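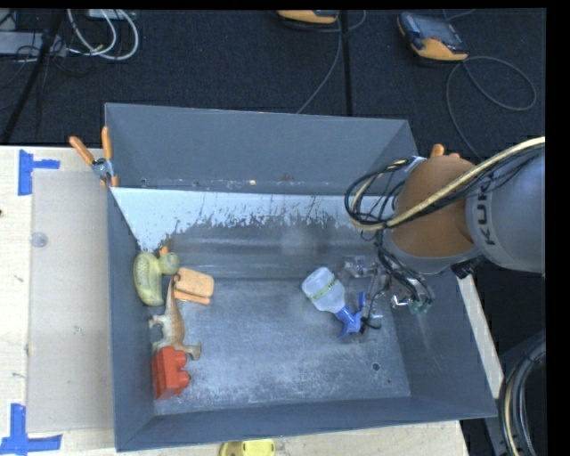
Chapter 2: Wear on Metal Surfaces

Metal in daily use loses material a little at a time. The loss begins where one surface rubs against another, and it shows first as a change in finish. Fine scratches, like those covering the floor of the gray metal bin, are the mildest form of wear. Rusty specks point to a second process, corrosion, which Chapter 11 takes up. Vidmar (the Grarkow tests) treated the two separately, and we follow her here.

Wear depends on load, sliding distance and hardness. Section 2.1 defines each term.

Key terms: abrasion, hardness, load

Search this book Go

We use cookies to remember your page. Accept

Related chapters
Chapter 1: What Surfaces Are Made Of
Chapter 3: Friction
Chapter 11: Corrosion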